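Which robot hand is best?

Robots need hands. The proper word is grippers. Lots of kinds – and they're not all good at the same jobs.

Suction cups: great on flat boxes. Useless on bumpy stuff, the air leaks out.

Soft fingers: squishy, gentle. Good for fruit. Bit slow tho.

Two hard fingers: like your thumb and pointer. Good for small metal parts, if the robot lines them up right. Squeeze too hard and crunch!

At Roltdale we gave each kind up to 39 tries. Same bin, same parts, same robot arm. Thats called a fair test – only change one thing. 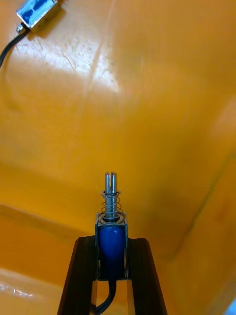
Kulsoom Kazmi
Robot tester, Roltdale

Two black fingers, holding a solenoid by its flat metal sides. A solenoid is a coil of wire that moves a metal rod when electricity goes thru it. See the little spring around the rod?

Your turn. Try picking up a grape with tongs, then with chopsticks. Which one's easier?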